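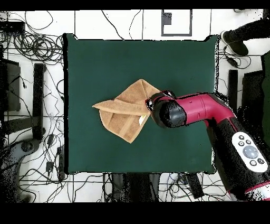

Towel folding comes to the Tapley workshop

By Evie Pearce
July 27, 2023

I've been a member of the shared workshop in Tapley long enough to remember when the most advanced thing in it was the pillar drill, so it's a bit of a thrill to report that we now have a robot arm learning to deal with the laundry. Well, one towel at a time.

The build belongs to Natalie Tindall and Siyabonga Nel, who have been at it for 19 weeks, mostly in the evenings after work. Natalie looks after the software and Siyabonga does the wiring (and the tea, I'm told, though I've yet to be offered one). The arm is red and black, with two fingers on the end, and they chose a brown terry towel for it to practise on. A towel is a horrible thing to give a robot! It flops, it bunches, and it never lands the same way twice. Natalie says she would take a box of spanners over it any day.

They have called the project Skeltoseo. I did ask what it means and got two different answers, so I'll leave that one alone.

What they're after first is a decent grip near an edge. Get hold of the middle and you just lift a lump, but get a finger into a fold close to the hem and you've got something you can pull out flat. Siyabonga keeps a notebook of every go they have, good and bad. It was up to 168 when I had a nosy through it, with quite a lot of crossings-out and one page that just says "label again", as the program had a habit of heading for the little white tag.

The green surface was Natalie's idea, to give the towel a plain, dark background. She tried an old bedsheet at home in Briltcombe before that and it kept riding up along with the towel, so that was the end of the bedsheet.
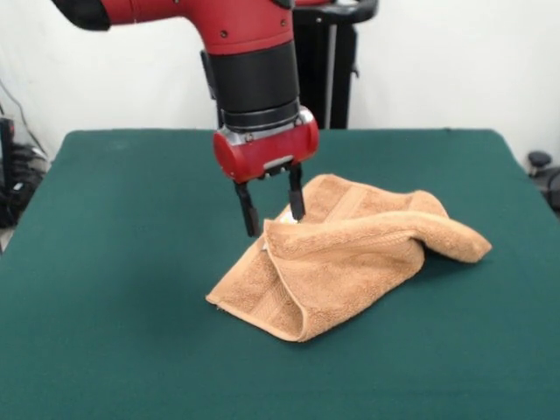
What's next

The pair want to move on to tea towels, then pillowcases, and they're hoping to show the whole thing at the Randport makers' fair in October. Mortimer Whitlock has offered his van for the day. There's a fair bit to do first – the arm is slow, and Natalie would like to get a single fold down to 38 seconds before anyone's gran sees it. I timed myself at home out of curiosity and I'm not publishing the result.

They've also spent £70 of their own money on cables and connectors, so if you have spares going, please leave them on the shelf by the lathe with Siyabonga's name on.
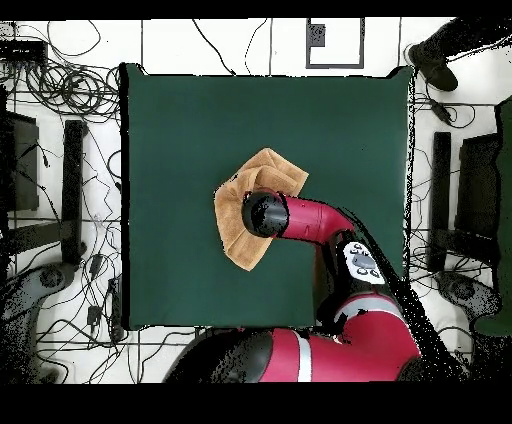
Can other members have a go with it?

Any member can, once they've had a short safety chat with Natalie or Siyabonga, and one of the two has to be there while the arm is switched on. Put your name on the sheet by the door and they'll get back to you with an evening.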